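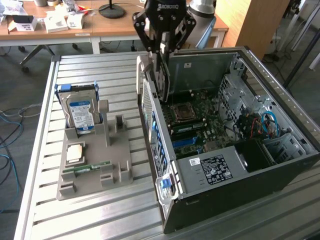 Desktop tower teardown: what order do you pull parts?

Home | Forums | Hardware | Repair and Reuse | New posts | Search | Log in

corina_c
I'm rewriting the bench sheet for our refurb shop and want opinions on order of removal. Typical unit is the one at the top of the thread: office tower on its side, side panel off, CPU already in the parts tray with one memory module and a 3.5-inch drive, two modules still in the board. Power supply and drive cage still in place.

The current sheet says drive, memory, CPU, expansion cards, power supply, board. I think the CPU comes out too early. Once the socket is empty it stays exposed while people are still working over it with cables and screws.

Slatted table, gray plastic tray with a recess for the CPU, a long slot for memory and an upright slot for the drive. Those are fixed, so please don't suggest a different bench.

D_Osagie
Agree on the CPU. Ours stays in the socket until the board is out of the case and flat on a mat. If you have to pull it early, put a socket cover on right away. A dropped screw across LGA contacts means the board goes to scrap.

The drive comes first for us too, but that is for data reasons. It gets logged and goes to the wipe station before anyone touches the rest.

pirnen_bench2
Disagree, at least for volume work. We do 600 towers a quarter and the CPU is worth more than the board in nearly all of them. Pull it while the case is holding the board rigid. A loose board flexes when you work the load lever, and on the older ones the lever is stiff.

Socket damage rate on our sheet is low enough that I stopped tracking it.

D_Osagie
"Stopped tracking it" is not a rate.

pirnen_bench2
Fine. Last batch I have numbers for was 300 boards, 2 with bent contacts. One of those was bent on arrival.

Meron A.
Depends on whether you resell boards. If the board is going to recycling, the order after CPU and memory makes no difference and you should go for whatever is fastest. If it is being resold, cover the socket. We buy plastic covers in bags of 2000 and they cost next to nothing.

Separate point for Corina: take all the memory out in one go. One module in the tray and two in the board is how sets get split. We had a week of mismatched pairs in September from exactly that.

corina_c
The tray has a single memory slot, so the extra modules go in a bin afterward. I take the point about doing them together. I'll add a line — all modules out and labeled before the next step.

tincuta_s
Has anyone mentioned the wiring? On that case the colored bundle loops up next to the drive cage. I unplug and tie that back before anything else. If it flops over the board you end up reaching through it for the memory latches, and sooner or later a sleeve gets nicked on the cage.

Also, if the drive has a plastic mounting bracket like the blue one on yours, leave it on until after the wipe. It protects the sides, and the bracket has to go back in the case if the unit is sold complete.

pirnen_bench2
We take brackets off at the bench. They don't fit our Kornetti dock.

tincuta_s
Then that's a dock problem. Ours takes them as is.

Meron A.
Which thermal paste cleaner are you all using on the heat spreaders? Rarnberg wipes leave lint.

D_Osagie
Isopropyl and a coffee filter. New thread for that, please.

corina_c
Draft order, will test on Monday's batch:

1. Power cord out, hold power button, panel off
2. Disconnect loose wiring, tie back
3. Drive out with bracket on, log serial
4. All memory out, labeled as a set
5. Expansion cards
6. CPU out, socket cover on immediately
7. Power supply
8. Board

Step 6 is a compromise, CPU in the rigid case but after the fiddly work on the board.

pirnen_bench2
I can live with that. I'd still swap 5 and 6.

D_Osagie
I'd still put 6 last. Post the times when you have them.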